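How to Keep Your Board Clear in Plodico (and Finally Get Past Level 100)

If you have been playing Plodico for any length of time, you already know the feeling: three lovely moves in a row, and then a tile drops that fits nowhere at all.

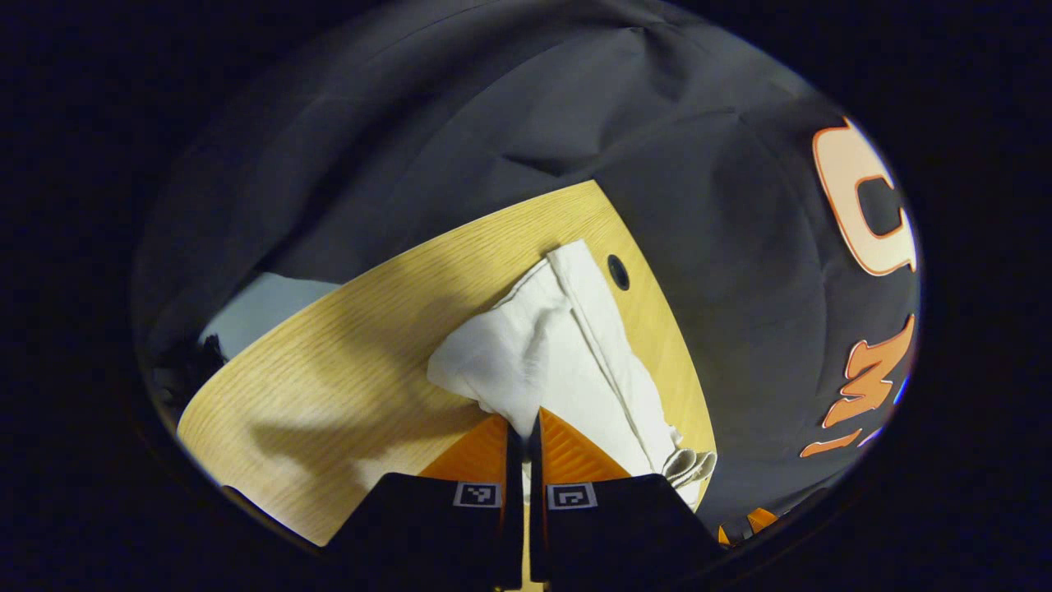
Plodico is a sliding block puzzle, and most of us come to it from faster games where you grab the first match you see. That habit will carry you through the early levels just fine, and then it will start to hurt you. What you want to learn first is how to leave a gap. I mean a proper lane, one column wide, running all the way down to the bottom of the board, like the strip of pale wood showing between those two black fingers with the orange pads. Keep the sides built up, keep the lane open, and you will always have somewhere to put the long pieces when they come (and they do come, usually two at a time!).

Choosing your lane

Start by looking at the preview tray before you touch anything. If there are more tall pieces than wide ones, put your lane near the middle. If the wide ones are winning, push it over to one side so that you have a nice broad shelf to work on. I played for months with my lane stuck on the far right out of pure stubbornness, and my best score in all that time was 943, so please learn from me and let it move.

Building the sides

Fill the two sides evenly, a row at a time. A difference of one row is fine, and two will do in a pinch, but once you get to three you are going to spend your next several moves fixing it. Small corner pieces are your friends here. Tuck them in early, even when it feels like a waste of a turn.

Using your swaps

You get 8 swaps per level, and they do not carry over, so spend them. I like to have used half of mine by the time the board is half full. Oğuzhan Gezer, who got me hooked on this game in the first place, saves every one of his for the end, and he clears levels I can't, so you may want to try it both ways and see what suits you.

When the lane gets blocked

It will happen. Don't restart right away! Clear the row directly under the blockage if you can reach it, and the piece on top will drop. If you can't reach it, open a second lane next to the first and let the old one close up. You will lose 10 points for the closed column, but you'll keep your streak, and the streak is worth far more by the later levels.

Give it a few evenings on the March puzzle pack, where the boards are a little roomier and a mistake won't end your run.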